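We use cookies to remember your settings. Accept / Manage

October 8, 2022

Voucher checkout, Skima shop. Notes before I forget.

Went through the redemption rules again with the Ristham batch. 100 codes loaded, 95 go through first try, rest bounce as "already used" when they clearly arent. Same thing we saw in February. Code 794 bounces every time, even on a clean account.

Expiry counts from date of purchase, not date of email. Email still says otherwise. Needs fixing before Plunow goes live.
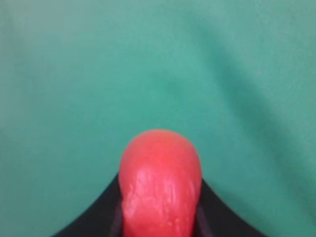 Returns wording next. Current text says "unopened items only" and then two lines down allows exchange for a damaged item, which you can't know about till you open it. Rewrote as: damaged goods, exchange within 4 days, buyer sends a photo. Also want a line that glare isn't damage. Something like that red thing against the green cloth, shiny with pale streaks on the lower half, could get claimed as scuffed when it may just be light on the surface. Ask for two angles. Delivery fee not refunded on exchanges, keep as is.

Gift cards + vouchers in one basket: still broken, total goes negative. Parked.

To do: resend email template, ask Yimyam re tax line on the reciept, retest 794.

Comments (2)

the bounce is the trailing space when people paste, try trimming it

Trimmed, 794 still fails. Others ok now

Last updated: after second retest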